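Arklow Wool Wash, 11 oz

If you knit, or if somebody who loves you knits, you already know the little panic of a favorite sweater that needs washing. Arklow is the wash we reach for every time. It's a no-rinse liquid soap for wool, alpaca, cashmere and silk, and it's gentle enough that I've used it on a lace shawl I spent most of a winter on (and would have cried over).

Catinca Iordache mixes it in small batches and has been fussing with the recipe for years. The latest version came in last October and it's the best one yet! It has a lighter scent, it dissolves faster in cool water, and the cap finally closes the way a cap should.

How to use it
Fill a sink or basin with cool water and add one capful. Press the garment under and let it soak for 20 minutes. Don't rub or wring. Lift it out with both hands, squeeze gently, then roll it in a towel and lean on the towel with your whole weight. Dry flat, patted into shape, away from the heater.

Socks can all go in together if the colors are settled. For anything deep red or indigo, wash it alone the first time and don't be alarmed by pink or blue water, a bit of loose dye is normal.

Scents
Oltis: cedar and a little orange peel. The one I keep at home.
Jonell: soft lavender, very faint once the wool is dry.
Kaewkla: lemongrass, bright and green, wonderful on stinky hiking socks.
Plain: no scent at all. Good for baby things and for anyone who sneezes.

Details
Size: 11 fl oz
Washes per bottle: 56 capfuls
Bottle: 100% recycled plastic, refillable at our counter
Works for: hand washing, or the delicate cycle in a top loader
Not for: leather, suede or anything with a glued-on trim

A few things we get asked
Can I use it on cotton? Sure, it does a lovely job on baby clothes and old quilts, though you may want a second capful for a big quilt.
Does it felt wool? Hot water and rubbing felt wool. Keep the water cool and your hands calm and you'll be fine.
Does it keep? Yes, for a good long while in a cupboard. If it turns cloudy in the cold, bring it back to room temperature and give it a shake.

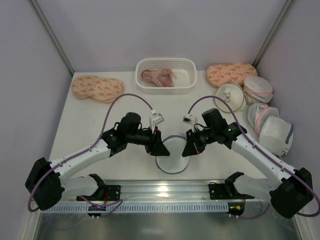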